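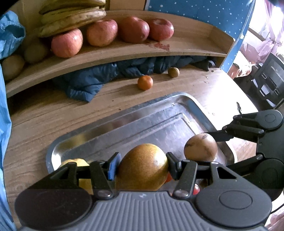 Recepción y disposición de fruta fresca en bandeja metálica
Guía práctica para comedores, salas comunes y cocinas de uso compartido

Objeto de la guía

La presente guía establece el procedimiento para recibir, clasificar y disponer fruta fresca en bandejas de acero inoxidable destinadas al consumo libre en espacios colectivos. Se aplica en las cuatro dependencias de la residencia Drornham y sustituye a las indicaciones sueltas que figuraban en los tablones de cada planta. La redacción corresponde a Mireille Smadi, responsable del servicio de comedor.

Material necesario

Bandeja rectangular de acero inoxidable con borde.
Dos paños de algodón limpios, uno para la fruta y otro para el metal.
Cepillo de cerdas blandas.
Escurridor.
Bolsas de papel para la fruta que todavía deba madurar.
Cuaderno de registro (modelo 108).

Paso 1. Recepción y primera revisión

Vacíe las cajas sobre una mesa despejada y retire etiquetas, hojas y restos de embalaje. Revise cada pieza por todos sus lados, en particular la zona del pedúnculo, donde suelen aparecer los primeros signos de moho. Las piezas con golpes superficiales pueden destinarse a compota o macedonia del mismo día. Las que presenten moho se desechan enteras.

Conviene recordar que el aspecto moteado no constituye por sí mismo un defecto. Muchas variedades de pera desarrollan puntos pardos sobre la piel amarilla y se encuentran en perfecto estado. El criterio que debe seguirse es el tacto: presione ligeramente con el pulgar junto al cuello de la pera. Si cede un poco, está lista para servir; si permanece dura, pasará a la bolsa de papel.

Paso 2. Lavado y secado

Lave la fruta de piel comestible bajo el grifo, con agua potable fría y sin jabón. Las manzanas y las peras admiten un frotado suave con la mano. Los kiwis y las mandarinas se cepillan brevemente, pues el cuchillo o los dedos arrastran hacia la pulpa lo que haya quedado en la piel. Los tomates cereza, cuando se ofrezcan junto con la fruta, se lavan aparte y al final.

Deje escurrir y seque pieza por pieza. La humedad retenida entre dos frutas que se tocan acorta su conservación – y deja además cercos en el metal.

Paso 3. Preparación de la bandeja

Limpie la bandeja con agua templada y una gota de detergente neutro, aclare y seque de inmediato con el paño reservado al metal. Para las huellas de dedos basta una segunda pasada en seco, siempre en el sentido del pulido. No deben emplearse estropajos metálicos ni productos con cloro.

Pase también un paño por la mesa antes de apoyar la bandeja. En las superficies de madera, las migas se retiran primero en seco; el paño húmedo se utiliza después, bien escurrido y siguiendo la veta.

Paso 4. Disposición de las piezas

Coloque primero las piezas grandes, tumbadas y con espacio suficiente para tomarlas sin mover las demás. Reparta a continuación las medianas hacia los extremos y deje las más pequeñas en los huecos. Una sola capa es suficiente.

Las mandarinas y los kiwis pueden situarse fuera de la bandeja, directamente sobre la mesa limpia, ya que se consumen pelados. Las manzanas se mantendrán preferentemente en un estante o recipiente distinto: desprenden etileno y aceleran la maduración de peras y kiwis. Esta misma propiedad resulta útil cuando se desea madurar una pera dura, que se guardará en bolsa de papel con una manzana y se comprobará a diario.

Paso 5. Convivencia con el pan

En varias salas, el pan comparte estante con la fruta. Se admite esta solución durante el servicio, con las tortas planas apiladas sobre un paño o un plato. Terminado el servicio, el pan se guarda envuelto y por separado. Si el estante de madera presenta manchas de zumo, se tratarán el mismo día con agua templada y un poco de bicarbonato, sin dejar que el líquido penetre.

Las prendas de abrigo y los bolsos se colgarán en el perchero de la entrada.

Paso 6. Revisión diaria

La bandeja se revisa dos veces al día, a las 8:00 y a las 17:00. En cada revisión:

Gire las piezas para comprobar la cara de apoyo.
Retire las que hayan empezado a ablandarse en exceso.
Reponga únicamente con fruta lavada y seca.
Anote las retiradas en el cuaderno.

Wissam Hakim recoge los cuadernos al cierre de cada mes. Las hojas de marzo deberán entregarse junto con el pedido de primavera. Para solicitar bandejas de repuesto, indíquese la referencia 591 en el formulario de almacén.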